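Word blocks and a little whiteboard - how do you set yours up?
Posted in Learning at Home, June

Sabina Dewan
Hi all, quick one as I've got to do the school run in a min. Trying to get my youngest copying short words with wooden letter blocks. I write the word on a small whiteboard, she finds the letters in the pile and puts them in order underneath. Started with RED. Board's on one of those little wooden easel stands, says Manes on the rail. Blue pen, nice big capitals. 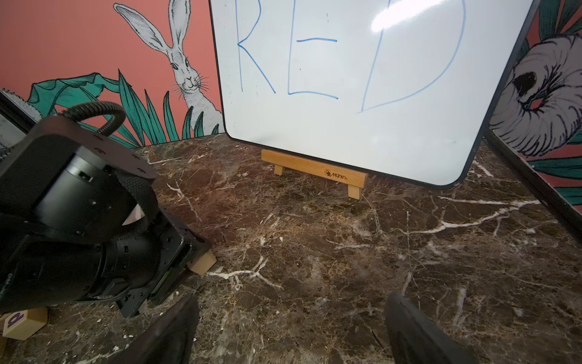

Trouble is she gets two letters in and drifts off, or just digs about in the pile for ages. Table is that dark veiny marble so no lines to put the blocks along either. Is three letters too many at four and a half?? And does it matter that the colours on the blocks don't go with the word? She got quite cross that the letters for red weren't red. Purple R, blue E, green D.

Once they're in a row she can read it off no problem, so it's the finding that's hard I think.
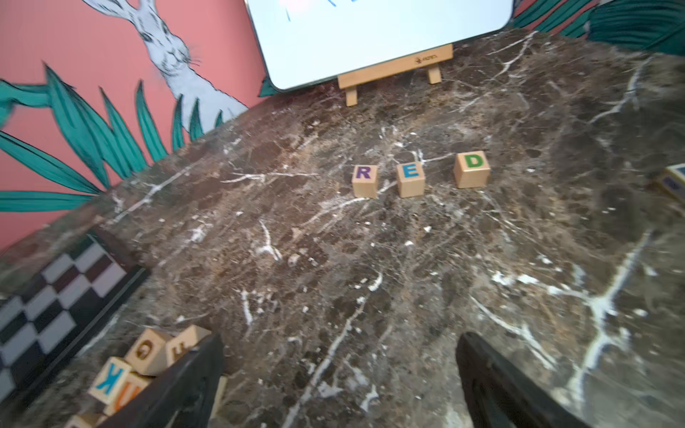 3 replies

Neema Mugo
Three letters is fine. Its the pile. Mine was the same with ours, we've got a Drollier tub with 104 blocks in and I used to tip the lot out. Hopeless. Now I pull out the ones for the word plus four or five others and the rest go back in the tub, lid on.

Also turn them letter side up before you start. If half of them are on their sides or upside down she's doing two jobs at once, working out what it is AND whether it's the one she wants. An upside down L is a proper puzzle at that age.

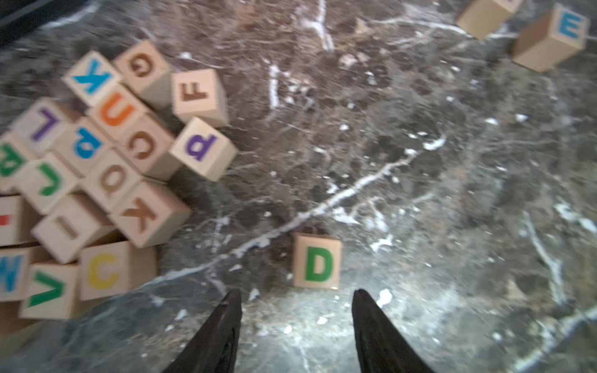 Leave a clear bit of table between the pile and the board, about two hand widths. Found letters go there straight away, so she's not losing them back in the heap. Doesn't have to be neat at first, straighten up at the end.

Colours, I'd leave it. Say the word is red but the letters can be any colour they like. Ours moaned for a week then forgot.

Solange McIntyre
we just use magnets on the fridge tbh, never got on with blocks, they end up under the sofa

Laurier Bouchard
Agree with Neema on the small pile. Couple of things to add, typing on phone so sorry.

Go one letter at a time. Cover the board with a bit of card and slide it along, so she only sees R, finds R, puts it down. Then E. With two down she can say the sounds together and have a guess at whats coming.
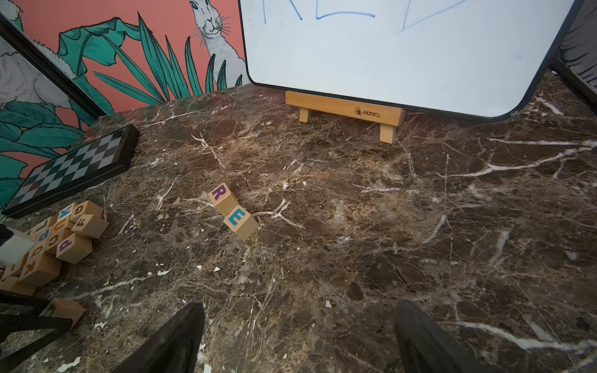

Don't fuss over the gaps or if they're a bit diagonal, that comes later. If you want a straight line, strip of masking tape on the marble, peels off fine (test a corner first). We did up to 52 words that way over the spring, mostly three letter ones, cat, bus, pig etc.

And check the light on the board. Ours had a shine right across the top from the ceiling lamp and he couldn't see half the word from his chair. Tipped it foward a bit, sorted.

Sabina Dewan
Thanks both, and Solange, ha, noted re sofa. Will try the card thing after tea. Has anyone got lower case blocks that aren't silly money?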